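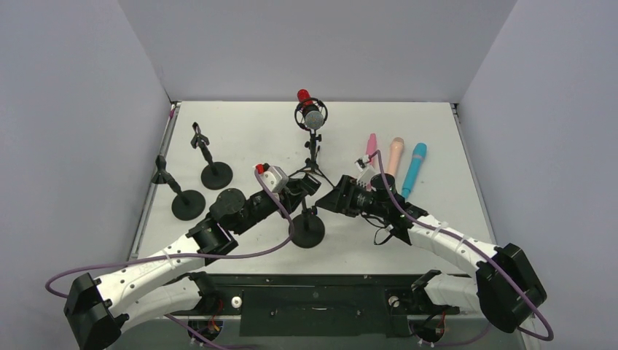 Mic in its shock mount on the small tripod, round-base stand next to it.

Tripod or round base for a desk mic?

Asked in Home Recording, June

I record voice lessons at a white table in my spare room. The mic is in a round shock mount and I have two stands for it, a little black tripod with a thin pole and a short one with a weighted round base. On the tripod it picks up a thump whenever I put a pen down or lean on the table. It also sags forward after I have been recording for a while and I have to stop and push it back up. I have not tried the round base for a full session because the post is so short. Which one should I keep? I only have room for one. The tripod is a Stevitz, if that matters. I don't want to drill anything into the table.

3 answers

Answer 1 (accepted)
12 people found this helpful

Keep the round base if you can live with the height. Thin legs on a light stand pass every knock straight up the pole, and a shock mount only takes out part of it. Check the elastic on the mount too. If the bands are stretched, the mic sits against the ring and you get no benefit at all. Gimico sells replacement bands in packs of 4.

For the sagging, take the adjustment knob off, wipe the threads and put it back. Turn the mic so its weight is over one of the legs. If it hangs out between two legs it will keep pulling forward whatever you do to the knob.

To get more height on the short post, put the base on a thick book with a folded towel under it. The towel helps with the thump as well. Mine has been set up that way since last winter and I haven't touched it.

Answer 2
2 people found this helpful

Get a boom arm. I have the Valentini one and would not go back to a table stand. It clamps to the edge so no drilling.

Comment from the asker: My table has no lip to clamp to, but thanks.

Answer 3

Mouse pad under the tripod. Also roll off the lows in your software, I cut everything under 200 Hz on speech but that may be too much for a deep voice, so try it lower first. I had an Idirar tripod that sagged the same way and the rubber washer was missing.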